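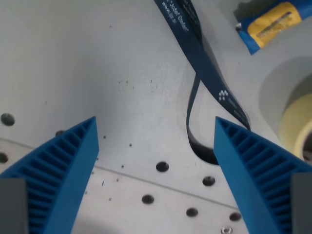

## 3.2 The tabletop

**Figure 2.** Part of the work surface, with its dark round holes, small specks and smudges, and a faint straight seam.

I'll admit I didn't plan to give the table its own section. When we started the Karkunstead study I thought of it as the thing you put the other things on — and then I spent most of October wiping it, leaning on it and complaining about it, so it gets a few paragraphs!

The surface in Figure 2 is a light gray, close to white, and it's dotted with holes. People in our shop love the holes (you can bolt almost anything down) and people who sort small parts hate them, because a washer that lands on one tends to tip and hang there. We ran 1,535 sorting trials over the whole study, and I logged a "hole catch" whenever a part had to be picked out again. There were 36 of those. That isn't many, but they were slow and they put everybody in a bad mood, me included.

Then there's the seam. It looks faint in the figure, and I didn't pay it much attention until I began laying out the Loltutari trays. A tray set across a seam can rock a little, so we kept every tray at least 2 inches away from it and marked the spots with tape before each session.

The specks and smudges are a smaller matter. We wiped the table down after every 10 trials with Dornex cleaner and a dry cloth, and I still wouldn't call it spotless. For the Ban sets, where the parts are pale and easy to lose, we put down a dark mat first. Section 3.3 covers the mats and how we chose them.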